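**Netudeo** is a pair of hand-held grippers sold as a kit for recording household tasks, so that robot arms can later be taught to do them. It was designed by Paula Preda and Radu Pop, and is made by the small firm Singhal. A person holds one gripper in each hand and simply gets on with the housework - sorting clothes on a bed is a favourite.

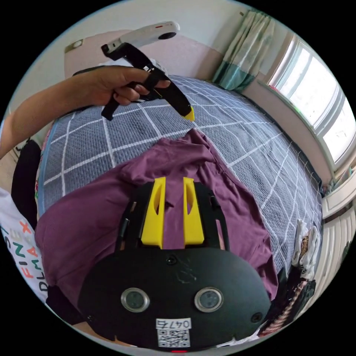 Does the user need a robot to record with the kit?

Only the two grippers are needed for recording, and a robot comes in later, when the recordings are used for training.

## Use

The fingers open and close with a trigger, and most people get the feel of it remarkably quickly. Cloth is the real test. A shirt never lies the same way twice, and Netudeo copes with that beautifully, as the wearer's own wrists do the clever part! Kerstin Fjeld, who reviewed the kit for the newsletter *Plurnorard* on 19th January, recorded 100 short tasks with it and praised the light pull of the trigger, though she found the handles tiring after long spells.

Large garments take both hands - one gripper to hold, the other to find a free edge or a sleeve.
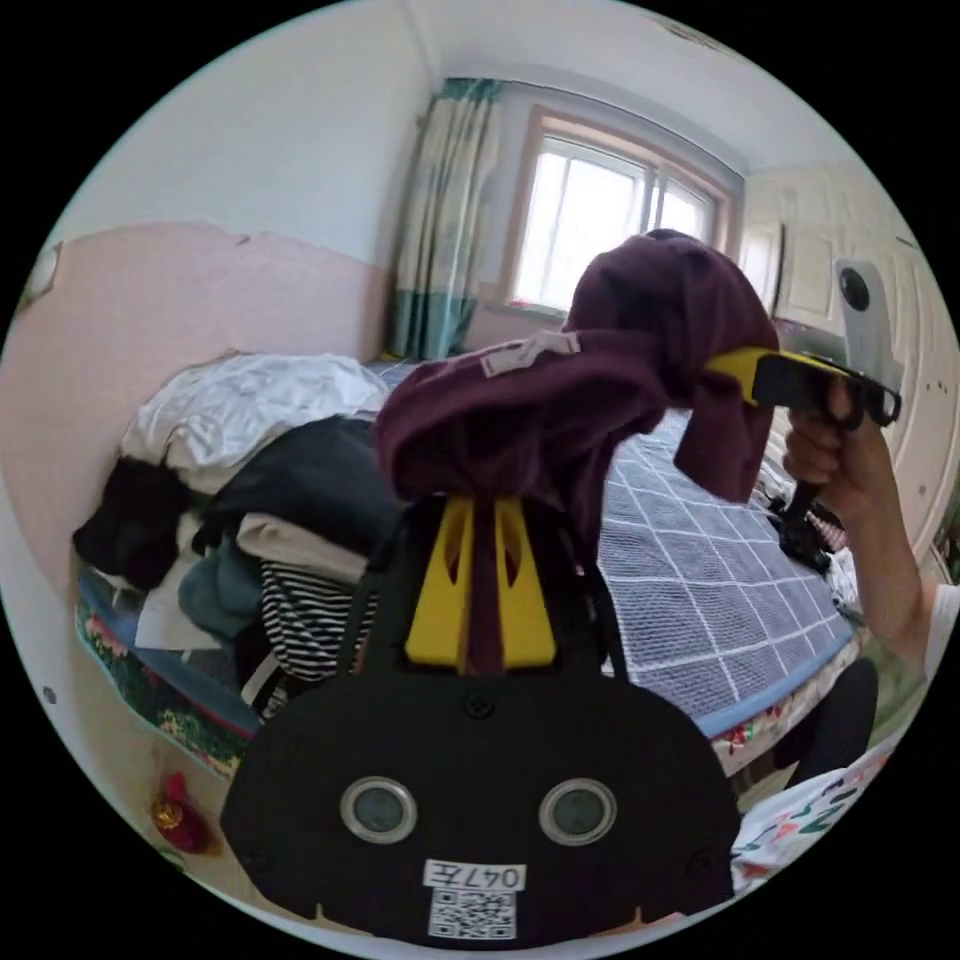
Thick tops are slower going than thin ones, and Fjeld advised beginners to start with tea towels before moving on to anything with a hood.

## Software

Recordings are sorted in Cliteo, a plain but very likeable program written by Yamila Figueroa. Version 6 added side-by-side playback for the left and right hands.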